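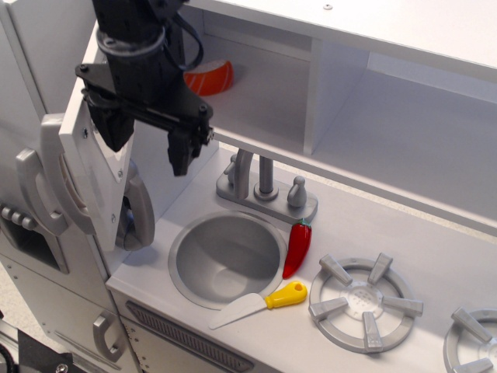
Looking after the kitchen cell: frequently asked questions

The questions below come up most often from people on their first shift. Halima Okeke answers the rest on Friday mornings, before coffee if you're unlucky.

Do I have to home the arm every time?
Yes. Home it after every power-up, every stop-button press and every time someone leans on it, including you.

How much slack should the gripper cable have?
Enough for a loose loop at full wrist rotation, and no more. Turn the wrist slowly through its whole range by hand control and watch the loop. If it goes tight, add slack. If it can reach the faucet, take some out – the cable will find the faucet.

How often do the gripper fingers need checking?
Every 200 cycles. Wipe them down, wiggle each one, and snug up the bracket screws if anything moves. The fingers don't match and aren't supposed to. Please stop filing tickets about it.

When do the fingers get replaced?
At 1,000 cycles, or when they start dropping things they used to hold. One pair made it to 1,837 because Bontu Wubshet was on vacation. This is a record, and we would like to keep it that way.

The arm grabs just beside everything. Is it broken?
Probably not. Somebody has bumped the kitchen. It's a toy and weighs about as much as you'd expect. Line it up with the floor marks and run the touch-off routine in Pledex again before you change any offsets.

Can I leave the cabinet doors open?
Only if the task sheet says so. An open door sticks out well past the counter, and the arm has no opinion about doors until it meets one.

Where do the chili and the knife go between runs?
Wherever the sheet puts them. The knife is only a toy, but it's thin and lies flat, so it's the one we use for checking finger height. Don't swap in another.

What do I do after a collision?
Press stop, take a photo, then look at the bracket before anything else. If it's bent, tag the cell and order a new one from Mirovham. Delivery takes 20 days. Straightening it in the vise takes five minutes and has never once worked.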